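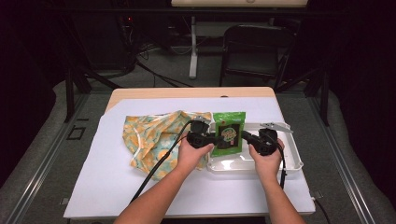
Abb. 1: Beide Handgreifer an der grünen Snacktüte, mit weißer Schale und gemustertem Tuch.

Seite drucken | Per E-Mail senden

Suchbegriff eingeben Suchen

# Hellirine – Datensatz für Demonstrationen mit Handgreifern

Stand: 28. Januar 2022

Der Datensatz enthält 556 Demonstrationen, welche eine Person mit zwei Handgreifern ausführt. Die Aufnahmen sind aus der Sicht vom Kopf gemacht.

## Aufteilung

- Training: 80 Prozent
- Rest: Test
- Ordner `groto/`: Aufgaben mit Tüte und Schale

## Benutzung

Bitte zuerst die Datei `riedl_kalibrierung.txt` lesen. Die Öffnung der Greifer ist auf Werte von 0 bis 1000 normiert. Linke und rechte Hand sind getrennt gespeichert und dürfen beim Laden nicht vertauscht werden.

## Bekannte Probleme

Bei 65 Demonstrationen fehlt der Zeitstempel der rechten Hand. Sie sind in `liste_fehler.csv` eingetragen.

## Kontakt

Leonie Ruchti (Daten), Konrad Schnyder (Software), Gekidstead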